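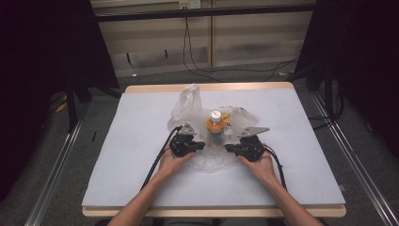

Rondow Gel Polish Remover Wraps, Box of 100

Supplied by Susuveck Nail and Hand Care
Item 473
Suitable for salon and home use

Product overview

Rondow Gel Polish Remover Wraps are single-use foil wraps with a cotton pad already attached. They are intended for the removal of soak-off gel polish, glitter polish and other finishes that do not come away easily with a cotton ball. Each wrap fits one finger. The pad is supplied dry, and the user adds the remover of his or her choice before application.

The wraps are sold in a box of 100, which is enough for ten full manicures. A salon pack of five boxes may be ordered under item 221. The contents of the two packs are identical.

Intended use

The wraps may be used with any acetone or acetone-blend remover that the polish maker recommends. They are not intended for hard gel, which must be filed, or for acrylic enhancements thicker than a standard overlay. Customers who are unsure which type of gel they are wearing should ask the salon that applied it before attempting removal at home.

Toenails may be treated in the same way. The wrap for the big toe may need to be placed at a slight angle so that the pad reaches both corners of the nail.

Directions

1. Wash and dry the hands. Cover the work surface, as acetone will damage varnish and many plastics.

2. Break the shine on the top coat with a 100-grit file. File lightly and stop when the surface is dull. Do not file down to the natural nail.

3. Apply cuticle oil or petroleum jelly to the skin around each nail. Keep the oil off the polish itself.

4. Add remover to the pad until it is damp through but does not drip.

5. Place the pad directly on the nail, fold the sides of the foil around the finger and press the end closed. The wrap should be snug. It should not be tight enough to cause discomfort.

6. Leave in place for 10 to 15 minutes. Dark colors and thick glitter may need a few minutes more.

7. Remove one wrap at a time, twisting gently as it comes off. Push away the loosened polish with a wooden stick. If the polish resists, replace the wrap and wait. Polish should never be scraped or peeled.

8. Wash the hands, buff lightly if needed, and apply oil and hand cream.

It is advisable to wait until the following day before a new gel color is applied. Regular polish may be applied over a base coat as soon as the nails are fully dry.

Refills and related items

The following items are stocked alongside the wraps and may be added to the same order.

Ostix Wooden Sticks, pack of 60. Slanted at one end and pointed at the other. For single use.

Vương Cuticle Oil. A light oil with a faint almond scent, supplied with a brush cap. The scent fades within a few minutes.

Rondow Soak-Off Remover. An acetone blend for use with the wraps. This item ships by ground service only and cannot be sent outside the contiguous United States. 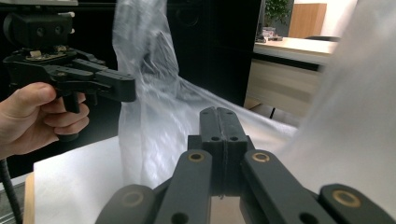
Susuveck Nail and Hand Care

Storage and handling

Store the wraps in their box, in a dry place and away from direct sunlight. The pads will absorb moisture if the inner sleeve is left open - this does not make them unsafe, but it does weaken the remover and lengthen the soaking time. Unused wraps do not expire if the sleeve remains sealed. Once opened, a box is best used within a year.

Used wraps contain traces of solvent and should be allowed to dry in a ventilated area before disposal. They should not be placed in foil recycling, as the pad cannot be separated cleanly from the foil.

Safety information

Acetone is highly flammable. Do not use remover near a candle, stove, heater or nail lamp that is switched on. Work in a room with an open window or a fan. Do not warm the wraps or the remover bottle by any means.

Do not use on broken, sore or infected skin. Discontinue use if burning or itching occurs, rinse the area with water, and consult a physician if the irritation continues. Keep the product out of the reach of children. Persons with a known sensitivity to adhesives should note that the pad is attached to the foil with a small spot of glue, which does not touch the nail when the wrap is folded as directed.

Ordering and returns

Orders received before 2 p.m. Central time on a business day are packed the same day. Salon accounts receive the pack price automatically at checkout. New accounts require a copy of a current license and are normally opened within two business days.

Unopened boxes may be returned within 60 days of delivery for a refund of the purchase price. For reasons of hygiene, opened boxes cannot be accepted unless the contents are faulty. Removers and other flammable liquids are not returnable - a damaged delivery should be reported to customer service, with the order number, before any part of it is used.

The former Rondow wrap with the narrow pad was discontinued in May. Salons that prefer the narrow pad for children's or very small nails may trim the current pad with scissors before adding remover.

Specifications

Item number: 473
Quantity: 100 wraps
Materials: aluminum foil, cotton pad
Remover included: no
Salon pack: item 221, five boxes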